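Chapter 6
Birth order and the only child

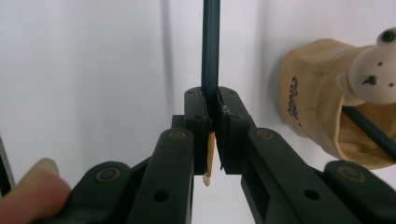

Any parent of one will tell you they have heard it before: only children are spoilt, bossy and bad at sharing. One mother in Hokstead said she had been warned of this by her own sister, her dentist and a man at a bus stop, and that she still could not see it in her daughter.

Beliefs about birth order are common and old. The eldest is meant to be responsible, the youngest charming, the middle child overlooked. This chapter asks how such claims can be tested, and why the answers have often disagreed.

The main difficulty is family size. A fourth child can only come from a family with at least four children, and large families may differ from small ones in income, housing and the age of the parents. A study that compares firstborns with later-borns from different homes may be measuring these things instead. Comparing brothers and sisters within the same home removes part of the problem, but brings in another - the eldest is always older on the day of the test.

The second difficulty is who does the rating. In the Prendberg exercise, which you will meet in section 6.2, parents rated 60 pairs of siblings for patience and confidence. Their teachers then rated the same children. Parents described the elder child as more patient in most pairs. Teachers, who seldom knew which child was the elder, showed no clear pattern.

Before reading on, write down 2 traits you would expect to find in an only child, and keep the note until the end of the chapter.

Key terms: birth order, family size effect, within-family design, rater bias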